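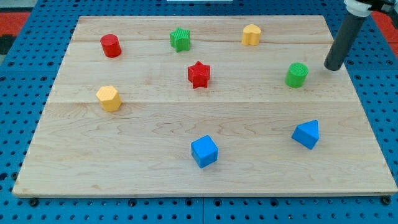

Coloured shapes on the board, arm at the right

Our robotics club and the small problem of pushing

18 Nov 2023 · 3 min read

Home | Club notes | Electronics | About me

I promised in June that I will write more often about our club at Zuramville, and then I did not write. So now I try to repair this.

This term our group works on one task only. A person types a short sentence, for example "move the blue cube next to the red star", and the arm must push the correct block to the correct place. It has no fingers for this task, only a rod with a rounded black tip. When I first heard the plan I thought it would be too easy for the older students. I was wrong. A cube turns when you push it a little away from its middle, and a star turns in a way which I still cannot predict.

Justinas Dambrauskienė wrote the part that reads the sentences. Colour alone is not enough for it, as we have two blocks in each colour, so the program has to understand the shape also. For some days it mixed up "the yellow one" and "the yellow heart", and we had a long discussion if the program should ask back or simply choose. We decided that it should ask.

My own part is less interesting. I keep the list of attempts. We have now 508 in the file, and I want that the last 50 are all made with the same speed setting, otherwise we cannot compare them. Wálter Echeverri does not agree with me and says that we should change the speed every evening. We will vote.

For the club meeting at Multness we need to show seven sentences, chosen by the other team. I am most afraid of the ones with the cylinders. If somebody has experience with pushing round objects, please write to me, I will be thankful for any advice.

Recent posts
How I repaired the old Gemeck power supply
Notes from our visit to Aguirre
Learning to solder at my age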